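**Robot club explainer no. 17: how does a robot put a computer back together?**

By Noemi Fabbri, for the Saturday lot at Ballwood. Written fast, sorry, bus to Otley in ten minutes.

So. You've got a computer at home or at school. Somebody had to put the bits in it. Big circuit board, little cards, wires. Could a robot arm do it? That's our project this term. We call it Modden. (Declan Nuttall picked the name. Ask him, not me.)

First thing to know. A robot arm is strong and steady but it doesn't *know* anything. You know which way up a card goes. The arm doesn't. It needs to be told where to go, every single move.

Second thing. Small parts are hard to pick up! Try getting a playing card off a flat table with two fingers. Fiddly. Now stand the card up in a slot. Much easier. So we make holders.

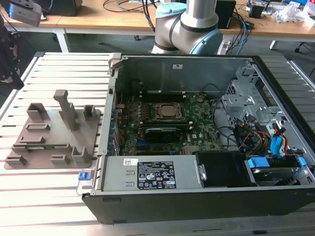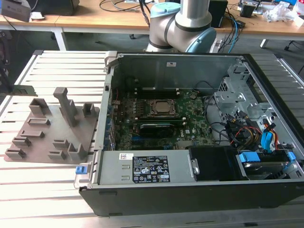

*Both photos: Ballwood Robot Club*

The grey plate on the left of the computer is the holder. 3D printed. The slots and posts are different shapes becuase computer parts are different shapes. In the first photo there's a little green card sitting in one of the slots.

The computer is on its side with the side panel off. Why? So the arm can reach in from the top. Things to spot inside:

- **Motherboard** – the big green board. Everything plugs into it.
- **Processor** – silver square. Does the thinking.
- **Power supply** – big grey box. Feeds electricity to the rest.
- **Cables** – yellow, red, black, blue. Robots find cables really tricky. They bend! A card stays the same shape, a cable flops about.

The arm is the silver one with light blue caps on its joints. A joint is like your elbow or wrist. More joints, more ways to reach round stuff.

**Try it at home**

Shut your eyes. Get a friend to talk you through putting a coin in a mug. Only words, no touching. "Left a bit. Down. Stop." That's what being a robot is like. Swap over after. Have 50 goes if you want, Declan's little brother did.

**Words to learn**

*Gripper* – the robot's hand.
*Fixture* – a holder that keeps a part in the same place evry time.
*Chassis* – say "shassy". The metal body of the computer.

Never open a computer that's plugged in. And never open a power supply at all, even unplugged. Ask a grown up first.

Next sheet is Lai, our sorting game. Bring a pencil.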